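The Slow Machine in the Back Corner

I have spent most of this year helping to build a pair of robot arms that pick up laundry, in a shared workshop in Hundbridge, and I'd like to make a case for how badly it's going.

The usual question from people passing our corner is when it will be finished. Teguh Tarigan, who has the lathe next door and opinions about our cable management, asks it on Saturdays, and I've stopped giving him a month. He wants a robot that folds. Everyone wants a robot that folds. I own five fitted sheets and have never folded one of them in a way I'd show my mother, so I don't see why an arm with two fingers should be held to a higher standard.

What we have is smaller than folding. We have picking a shirt up and putting it down somewhere else. Mahlet Ejigu wrote the first version of the grasping code and called it Flosetik, a name she says came to her in the shower and which we've been unable to dislodge. Flosetik is very sure of itself with wooden blocks. Give it a block 25 times and it will hand you back 25 blocks. Give it a sweater and it starts behaving like me in a department store.

The trouble with cloth is that it has no shape of its own. A block is where you left it. A shirt is wherever gravity and the last person put it, and when you lift a corner, the rest of it has its own plans. I didn't respect this until I had to write it down as a list of numbers. I now look at my dryer with something like awe, and at the people who fold for a living with a fair amount of shame.

There's a school of thought, strong in our workshop, that you shouldn't build any of this at home. Darmawan Khoo belongs to it. He points out that companies with real money are working on the same problem, and that by the time our arms can manage a towel, you'll be able to buy a pair that can do the whole hamper. He may be right. He also bakes his own bread, in a town with two good bakeries, and gets huffy when I bring it up.

My answer, for what it's worth, is that I understand the thing on our floor. I know which joint complains. I know why the wires near the wrist hang out the way they do (I put them there, and I'd rather not talk about it). When it misses a sleeve, I have a fair idea whose fault it is, and most weeks I can find that person by looking down at my own shoes.

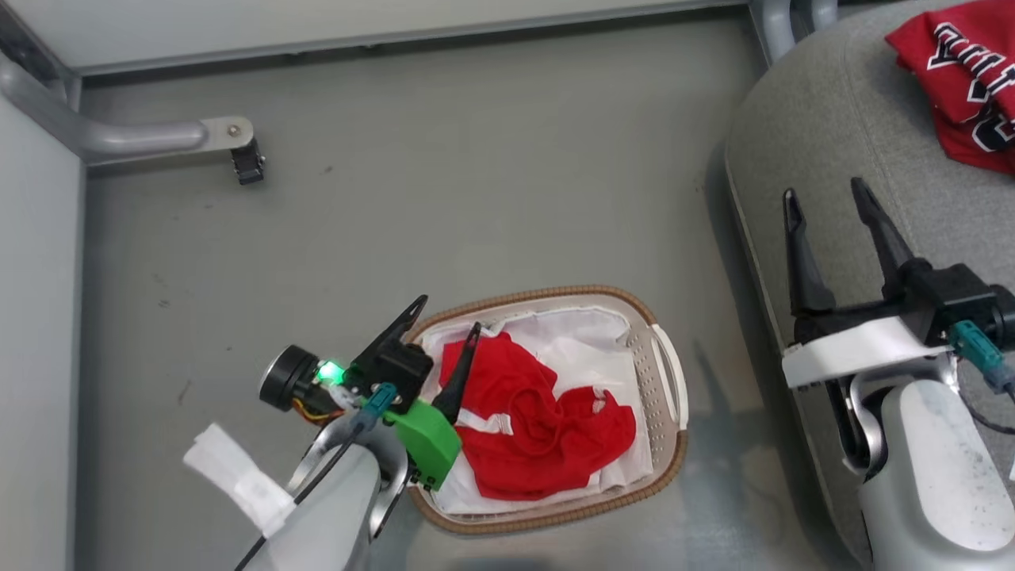 What it costs to be this slow

Now for the money, which my brother-in-law believes is the real story. Puspita Sopacua keeps our spreadsheet and has a rule that anything over $300 gets talked over out loud before anybody clicks. It's a good rule. It has saved us from one very handsome depth sensor and from my idea about a second workbench. We passed $1000 in the spring, and I've been careful not to ask since.

People hear that number and compare it to a washing machine. Fine. A washing machine is a marvel and I wouldn't give mine up. But I've never learned one thing from it, except that it walks across the floor if you put a rug in by itself. Nobody stands around mine on a Saturday arguing about friction.

I do have complaints about our little hobby. The forums are full of videos sped up until a robot looks like a short-order cook, with the speed printed in the corner in type a flea would squint at. Sugeng Lumenta refuses to watch them. He films ours at the speed it goes, and his videos are very restful. Our most popular one has been used, according to the comments, to get a baby to sleep.

I'd like to see more of that. If you're building something in your garage and it takes four minutes to find a collar, show the four minutes. The rest of us could use the company, and the next person to try it might budget her weekends better than I did.

Teguh came by again this week and asked what we'd have to show by the end of December. I told him a shirt, in a different place. He said he'd bring chairs.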